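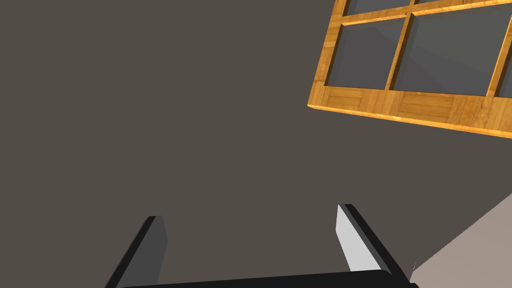 *par Mingxuan Kang*

Yichen Yu prenait son poste à six heures du soir, quand la salle de Deltside se vidait. Elle posait son manteau sur le dossier de la chaise, mettait le casque, glissait les mains dans les poignées et attendait que l'appartement se charge. D'abord le mur, sombre et lisse. Puis le bois des fenêtres. Le reste suivait.

Limaneo payait à la démonstration retenue. Une démonstration durait 90 secondes au plus ; au-delà, le système coupait et il fallait recommencer. La consigne de janvier tenait en une ligne : se présenter devant les portes, les ouvrir, reculer. Elle en avait déjà enregistré 164. On lui en avait refusé 19, presque toutes pour la même raison, un coude trop haut ou un poignet qui cherchait.

— Tu hésites, disait Yan dans l'oreillette. Il apprend que tu hésites.

Yan relisait les essais depuis Groltitz. Elle ne l'avait jamais vu. Il avait une voix de fumeur et mangeait en travaillant.

— Je n'hésite pas, je regarde.

— Pour lui c'est pareil.

Elle recommença. L'épaule gauche d'abord, puis l'avant-bras, la pince ouverte. Le plus difficile était d'oublier ses propres doigts. Elle en avait dix et le robot en avait quatre. Au début elle serrait les poignées si fort qu'elle rentrait chez elle avec les paumes marquées, et sa mère lui demandait ce qu'on lui faisait porter, là-bas.

Rien, répondait-elle. J'ouvre des portes. 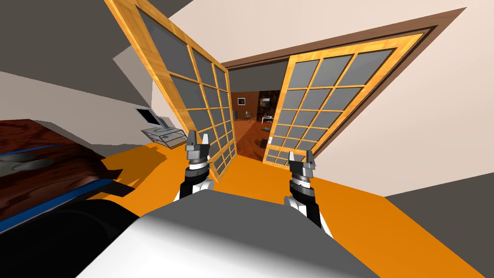

Elle connaissait l'appartement mieux que le sien. Elle savait où tombait l'ombre de la table. Elle connaissait la bibliothèque de l'autre pièce et le petit cadre au mur, dont elle n'avait jamais pu voir le sujet. La consigne s'arrêtait au seuil. Une fois les portes ouvertes, on reculait.

— Celle-là est bonne, dit Yan. Encore une et tu fais ta pause.

— Il y a quoi, dans le cadre ?

— Quel cadre ?

— Au fond. Dans la pièce d'après.

Elle l'entendit mâcher, puis taper quelque chose.

— Une texture. Je ne sais pas. Personne ne va là-bas.

Elle relança l'essai. Les portes étaient de nouveau fermées. Elle les ouvrit, la gauche puis la droite, sans chercher, le coude bas. Le compteur indiquait 60 secondes restantes. Elle aurait dû reculer. Elle poussa les deux poignées vers l'avant et le robot franchit le seuil.

Le parquet changeait de couleur. Elle contourna la petite table blanche, trop vite, et faillit accrocher un pied. Yan ne disait rien. Elle arriva devant le mur brun et leva la tête. De près, l'image se défaisait en carrés : du vert en bas, du gris au-dessus. Un champ, ou la mer par mauvais temps. Elle resta là jusqu'à la coupure.

— Je la refuse, celle-là, dit Yan.

— Je sais.

— Ça fera 20.

— Je sais compter.

Elle retira le casque et alla boire un verre d'eau au robinet du couloir. À son retour, un message l'attendait sur l'écran. Yan avait mis l'essai de côté, dans un dossier à son nom à elle, au lieu de l'effacer. Il demandait si elle avait vu quelque chose.

Elle écrivit : un champ, je crois. Puis elle remit le casque et leva le bras gauche.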